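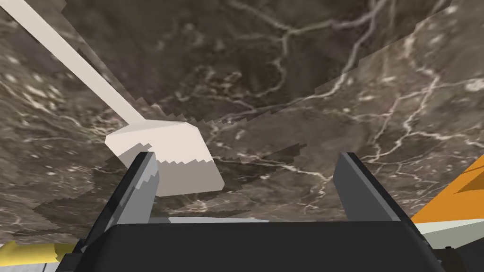 Re: [conelach-users] Tunnel drops after rekey when the client is behind double NAT

On the list last month, the operator of a small Tetteh site wrote:

> We run a Conelach gateway with 37 remote clients. Most are fine. The
> eight that sit behind a carrier NAT lose the tunnel a few minutes after
> they go idle. The interface stays up, the routes stay in place, and
> nothing is logged at the default level. Restarting the client fixes it
> until the next idle period.
>
> MTU is already lowered to 1380. The gateway listens on UDP 3007. Is this
> a rekey bug or is it us?

I had time to reproduce this on two gateways in the lab, one running the stock Conelach package and one running the Trulgate build. Both show the same behavior, so I don't think the package is at fault.

The rekey itself completes. With debug logging on, the gateway sends its handshake message, the client answers, and both ends install the new key. What fails is the next packet from the gateway to an idle client. The carrier NAT has dropped its mapping by then, and the gateway is still sending to the old source port. The client has nothing to send, so it never opens a new mapping, and the gateway never learns the new port.

Keepalive is off by default on the client side. Setting it on the gateway does not help, as those packets arrive from outside and many carrier NATs will not refresh a mapping on inbound traffic. It has to be set on the client:

 [peer]
 endpoint = gw.example.net:3007
 keepalive = 20

I tested 60, 30 and 20 seconds. At 60 the tunnel dropped on one carrier and held on the other. At 30 it held on both overnight, with a single missed reply. At 20 I saw no loss – that is the value I would deploy.

Two other points from the quoted message.

The lowered MTU is not related. If large packets were the problem you would see ping work and file transfers hang. Here even a small ping from the gateway side gets no answer. You can leave 1380 in place, or go back to the default once the drops are gone and test again.

As for the missing log entries, the peer timeout is only written at level 4 and up. Raise the level on one client first. On a busy gateway the output is large: mine wrote 398 MB before I turned it down, and log rotation had not been set up on that partition.

One caution for anyone using the Tarnska config generator. It writes the keepalive line into the [interface] section, where the parser accepts it and ignores it. Check the generated file by hand. The status command prints "keepalive: off" for the peer if the setting was not picked up.

If the drops continue with keepalive set on the client, please post a capture from both ends covering one idle period, with the client's clock synced first. A capture from the gateway alone will not show whether the outgoing packets leave the client's router.

Recent messages in this list
- Gateway refuses second peer with same allowed range
- DNS leaks on resume from sleep
- Trulgate build: missing man pages
- Key rotation script, second version
- IPv6 endpoint falls back to IPv4

This archive uses cookies to remember your thread view. Accept | Settings

Contact the list owner | Archive policy | Back to top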